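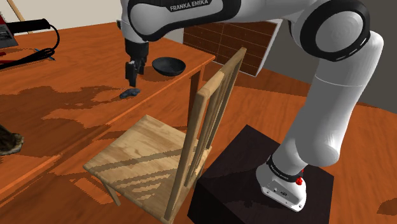 The simulated arm over our kitchen-table task, gripper open above the dark blue object, bowl to its right.

Wanted: people to teach a robot arm (on screen)

Camenzind is looking for 66 people in and near Drusden to help us collect examples for a learning system. You would sit at a desk in our Drustside building, take hold of a hand controller and steer a simulated robot arm through small household jobs: pick something up, move it, set it down, try again with everything in a slightly different place. Each go you complete is recorded and becomes one of the examples the system learns from.

You don't need to know anything about robots. We mean it! Our pilot group included a piano tuner, two retired bus drivers and a student who had never held a game controller, and we got good material from all of them. What we are short of is variety. Engineers tend to steer like engineers, and a system that has only watched us will pick up our habits and nothing else.

What you will be doing

A session lasts two hours with a break in the middle. At the start somebody shows you the controls and gives you as long as you like to practise, and none of the practice is recorded. Then the jobs come up one at a time with a short written instruction, such as "Put the blue object in the bowl". You move the controller and the arm on the screen follows. A trigger under your finger closes the gripper, letting go opens it, and there is a button to start the job over if things have got into a tangle.

The room on the screen is a made-up one, with a table, a chair, a brick panel in the wall and rather a lot of orange-brown wood. You will be able to look at it from more than one side, and we suggest you do. Judging how far the fingers are from the thing you want is the part most people find hard in the first half hour, and changing the view helps a great deal. So does looking at shadows.

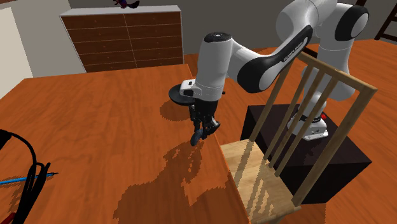
Getting hold of the object is one half of it, and the other half is deciding where to go next. Do you lift high and travel over the top of everything, or keep low and go round? Do you slow down before you let go? There is no correct style and we won't coach you towards one. If two people do the same job in quite different ways, and both manage it, we are delighted and we keep both.

Mistakes are welcome too. If you drop something and pick it up again, carry on and finish. A recording with a recovery in it is worth having, as the system also needs to see how a person gets out of trouble. The only recordings we throw away are the ones where the software has frozen or where you ask us to.

We already have nearly 1000 usable examples from the pilot, all of them from staff and friends. The target for this round is 2000 more. Most people get slower after the first hour, so please don't treat it as a race. Take your time over each one.

Who can take part

Anyone aged 18 or over who can read short instructions in English and use at least one hand comfortably on a controller. Left-handers are especially welcome, as the pilot had very few. Glasses are fine. If you use a wheelchair, the desks go up and down and the room is on the ground floor. If you have a tremor or limited grip and would like to try, please do get in touch, because we can change how sensitive the controller is and we would love to have your examples in the set.

Some people feel slightly queasy when the view turns on a large screen. You can stop at any point and you will still be paid for the whole session.

Where and when

Sessions are held at Drustside, in the long room behind reception. The bus from Zurnadthorpe stops almost outside. There are morning, afternoon and early evening slots, and you choose your own when you sign up. We ask for at least two sessions from each person, on different days if you can manage it, and you may book up to 8. Second sessions are often the most enjoyable: the controls have sunk in by then and you can think about the job instead of your thumb.

We plan to carry on until December, though places may fill well before that.

What you get

Payment by the hour at the same rate as our junior technicians, sent by bank transfer after each session, plus your bus or train fare on production of a ticket. Tea, coffee and decent biscuits in the break. Anybody who would like to see what became of their examples can come to an open afternoon at the end of the round, when we will set the trained system going on the same table and watch how it gets on. We can't promise it will be any good. It will be interesting either way.

What we keep

We record the movement of the controller, the movement of the simulated arm and objects, and which buttons were pressed. There is no filming of you and no sound recording. Your name is stored apart from your examples, which carry only a participant code. You can ask for your examples to be removed up to the day the round closes, and you don't have to give a reason. The full information sheet comes with your booking, and we go through it with you before you sign anything.

Also wanted: one session host

We need one part-time host to greet people, show them the controls, keep the bookings straight and write down what goes wrong with the software. It would suit someone patient who likes explaining things and doesn't mind hearing the same question several times in a day. Full training given, and no programming required. You would be working with Johannes Baloyi, who ran the pilot sessions and knows every odd thing the controller can do. If you fancy this as well as taking part, please say so, although hosts can't record examples themselves once they have started.

How to apply

Write to Reto Schwaiger at Camenzind, Drustside, Drusden, or leave your details at reception. Tell us which hand you prefer, what times of day suit you and whether you are interested in the sessions, the host post or both. A couple of lines is plenty, and no CV is needed for the sessions. For the host post, add a paragraph on any work you have done with the public.

Posted May 24, 2019. We reply to everyone who writes.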